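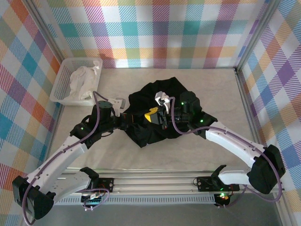

黒い布は広げてみるまで表か裏か、どちらが上かも分からないので、白い布と同じ手順書では畳めない、という意見が前回の報告のあとに届きました。手順書を一本にまとめる方針だった当方としては見直しが必要になり、今期はこの点に多くの時間を使いました。結論を先に書くと、手順書は白い布用と黒い布用の2冊に分けました。

2025年2月7日
報告:Tarari 布類整理担当

助成元 Mittal 御中
Presness(布類の仕分けと畳み方の標準化)中間報告

1 今期の作業

申請書では、今期中に布類の受け入れ、仕分け、畳み、棚への収納までを一通り文書にする予定でした。受け入れと仕分けは終わりました。畳みは白い布の分が終わり、黒い布の分は本文ができていて図が残っています。収納は棚の配置が決まらず、着手が遅れています。

対象となる布は全部で221枚です。このうち黒い布は72枚あります。申請時の一覧では「濃色」としてまとめていましたが、紺と黒が混ざっていたため、一覧を作り直して黒だけを別の区分にしました。紺の布は枚数が少なく、畳み方も白い布と変わらないので、白い布の手順書で扱います。

2 かごの使い方

仕分けには、側面に細かい穴の並んだ白いプラスチックのかごを使います。布のかごと呼んでいるものです。置き場所は作業台の左奥の隅と決めました。手前に置くと布を広げたときに端がかごに掛かり、畳みかけの形が崩れるためです。

かごに入れるのは白い布だけです。白い布は丸めたまま入れてかまいません。入れる前にそろえる手順も試しましたが、取り出すときにどうせ広げ直すことになるため、今の版では削りました。かごの縁から布の角が少し出ている程度なら、そのままで次の布に移ります。縁を大きく越える場合は、先にかごの中身を畳みに回します。

黒い布はかごに入れず、台の中央に直接置きます。白い布の糸くずが黒い布に付くと目立つので、同じかごに入れないことにしました。この決まりは申請書にはなく、今期に加えたものです。

3 黒い布の畳み
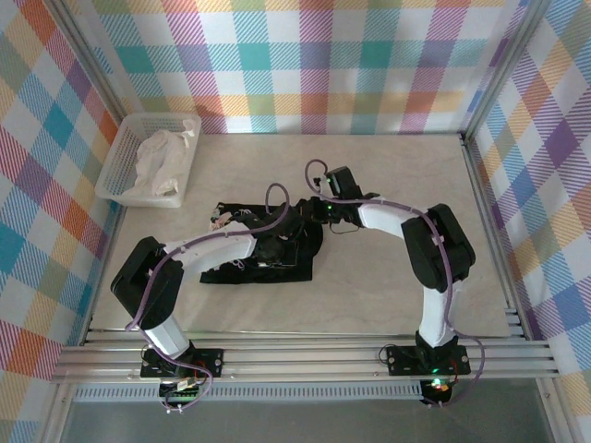
黒い布の手順で一番長くなったのは、最初の広げ方の部分です。当初の文は「角を持って広げる」の一行でした。試しに読んでもらうと、角がどこにあるか分からないという感想が多く、しわと折り目と端の区別がつかないまま引っ張って、かえって絡ませる例がありました。

改訂した文では、まず布の山になっているところを持ち上げ、垂れた側から端を探すようにしました。端が見つかったら、端に沿って両手を左右に動かし、角を二つ見つけます。隣り合った角か、対角の角かは、布を台に下ろしてから確かめます。対角だった場合は片方だけ放し、もう一度端をたどります。両方放して最初からやり直す必要はありません。

タグやプリントがある布は、それを向きの目印にします。目印のある角を左上に置き、そこから反対側へ向かって手のひらで伸ばします。目印のない黒い布もあり、この場合は縫い代の出ている面を下にします。縫い代も見分けにくい布については、まだ文が決まっていません。現在の案は「どちらを上にしてもよい」ですが、棚に重ねたときに面がそろわなくなるので、保留にしています。

広げたあとの折りは白い布と同じです。長い辺を半分に折り、もう一度半分に折り、最後に短い方から三つに折ります。三つ折りの幅は棚の奥行きで変わるため、数値は入れず、空欄にしてあります。

4 作業台とまわり

作業台の天板は淡いベージュです。黒い布の輪郭はよく見えますが、白い布は端が天板の色に紛れて見えにくいという指摘がありました。濃い色の敷物を敷く案も出ましたが、敷物ごと布を引いてしまう心配があり、見送りました。

台のまわりの壁はチェック柄です。色数が多いので、布の色を見比べるときは壁を背にせず、天板の上に置いて見るように手順書に書きました。持ち上げた状態で紺か黒かを決めると間違えやすいためです。壁紙を無地に替える予定はありません。費用の見積もりも取っていません。

布を置いていない時間帯に台を拭く手順は、畳みの手順書から外し、別紙にしました。拭き掃除の頻度について手順書の中で二か所に違うことが書いてあったのを、別紙にまとめるときに直しています。

5 遅れている点

収納の遅れは、棚を Stirkevport に移すかどうかが決まっていないことによります。移す場合は棚の段数が5段になり、黒い布は下の段にまとめて置けます。移さない場合は今の棚を使い、白い布と黒い布を同じ段で左右に分けます。どちらになるかで収納の文がほぼ全部変わるため、先に書いておくことはしませんでした。

黒い布の図も遅れています。線画にすると重なりの前後が読み取れず、塗りつぶすと折り目が消えます。現在は布を灰色で描き、端だけを太い線にした図を作り直しているところです。広げ方の図が済めば、折りの図は白い布のものを色だけ変えて使えます。

一覧の作り直しに手間がかかった分、白い布の手順書を外部の方に読んでもらう機会を一回減らしました。減らした分は次期に回します。

6 費用

支出は申請時の費目の範囲に収まっています。かごの買い足しを予定していましたが、黒い布をかごに入れないことにしたため不要になり、その分は図の作成費に充てたいと考えています。費目をまたぐ変更になるので、承認をお願いします。書式が必要であればお送りください。

7 3月の予定

黒い布の手順書の図を仕上げ、本文と合わせた版を提出します。縫い代の見分けにくい布の扱いもこのときまでに決めます。収納については、棚の場所が決まり次第、白い布の分から書き始めます。棚の場所が3月に入っても決まらない場合は、今の棚を前提にした文を先に出し、移設後に改訂する形を取りたいので、その可否についてもご返答をお願いします。

作り直した一覧は、紺と黒の区分を確認し終えてから別便で送付します。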